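# Kapitel 12: Was ein Haushalt kauft

Bevor wir uns den Märkten und Preisen zuwenden, wollen wir noch ein wenig zu Hause bleiben. Das mag überraschen, denn viele stellen sich unter Wirtschaft zunächst Fabriken, Börsen und Containerschiffe vor. Ein großer Teil dessen, was dort hergestellt, gehandelt und verladen wird, landet aber früher oder später in einer Wohnung, und oft genug in der Küche. Dort lässt sich mit etwas Geduld fast alles wiederfinden, was die Volkswirtschaftslehre über Güter zu sagen hat.

Beginnen wir mit den **Gebrauchsgütern**. So nennt man Güter, die über längere Zeit immer wieder genutzt werden. Sie nutzen sich dabei ab, manche langsam und manche ärgerlich schnell, aber sie gehen nicht schon beim ersten Gebrauch unter. Ein Schrank gehört dazu, ein Fahrrad, ein Kochtopf -- und natürlich die Geräte, die auf der Arbeitsfläche ihren Platz haben.

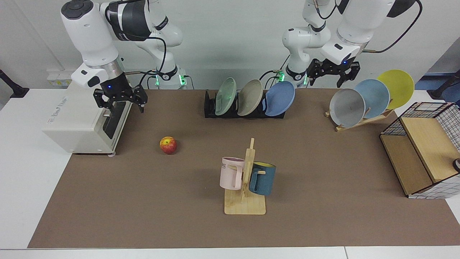 *Abb. 12.1: Geräte als langlebige Gebrauchsgüter*

Wer ein solches Gut kauft, denkt meist länger nach als beim Brot. Stellen wir uns einen Haushalt in der Kleinstadt Telska vor, der für 46 Euro eine Kaffeemaschine der Marke Prandent anschafft. Das Geld ist auf einmal fort, der Nutzen dagegen verteilt sich auf viele Morgen. Hält die Maschine vier Jahre, so kostet sie im Jahr 11,50 Euro, Strom und Kaffee nicht mitgerechnet. Diese kleine Rechnung werden wir in Abschnitt 3 noch einmal brauchen, merken Sie sie sich also ruhig.

Nun sind Gebrauchsgüter nicht immer teuer, und sie brauchen auch keinen Stecker. Geschirr ist ein schönes Beispiel, zumal sich an ihm zeigt, dass Menschen selten allein nach dem Zweck kaufen. Farbe und Form reden mit, manchmal auch eine Erinnerung!
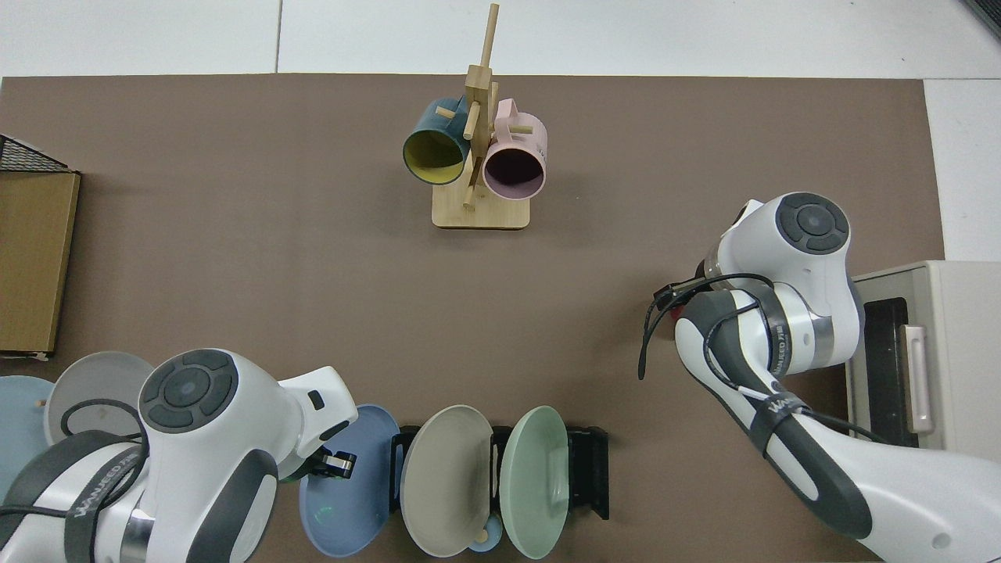

*Abb. 12.2: Zwei Becher an einem hölzernen Becherständer*

Anders steht es mit den **Verbrauchsgütern**. Sie erfüllen ihren Zweck, indem sie verschwinden: Das Mehl wird verbacken, die Kerze brennt herunter, der Apfel wird gegessen und muss neu gekauft werden. Gerade deshalb sind sie für den Handel so verlässlich.

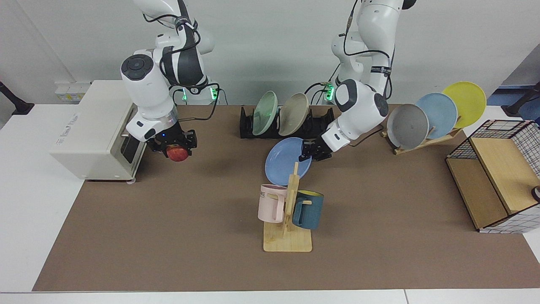

*Abb. 12.3: Apfel (Verbrauchsgut) und Kleinbackofen (Gebrauchsgut)*

Häufig gehören beide Arten zusammen. Ein Backofen ohne Zutaten nützt wenig, und roher Teig macht auch niemanden satt. Man spricht dann von **Komplementärgütern**. Wie sich die Nachfrage nach dem einen ändert, wenn das andere teurer wird, untersuchen wir im folgenden Abschnitt.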